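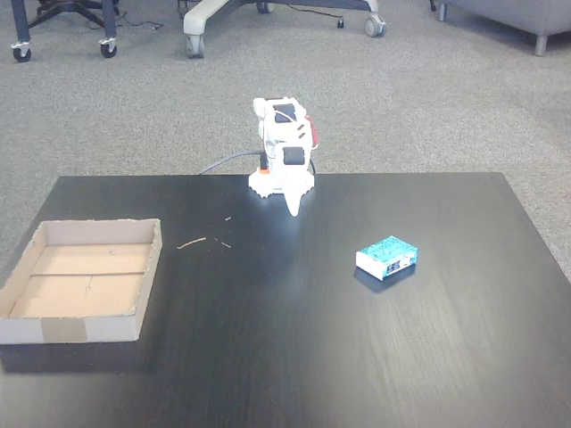 Packing / Part-time
Reading time: 1 min

Stasa is looking for 2 people to pack small orders at our Berkstead workroom. The job is putting boxed and bagged items into cardboard trays, checking each against the order sheet and keeping the tables clear.

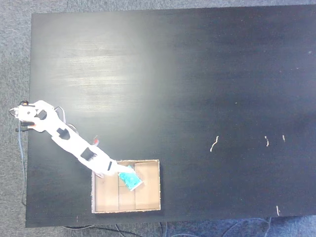

Hours are 20 a week, mornings only – no evenings. You don't need experience, as we train on site.
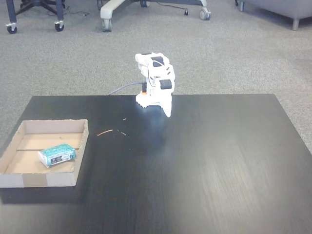

Please apply in writing by July 27, 2022, quoting reference 1239.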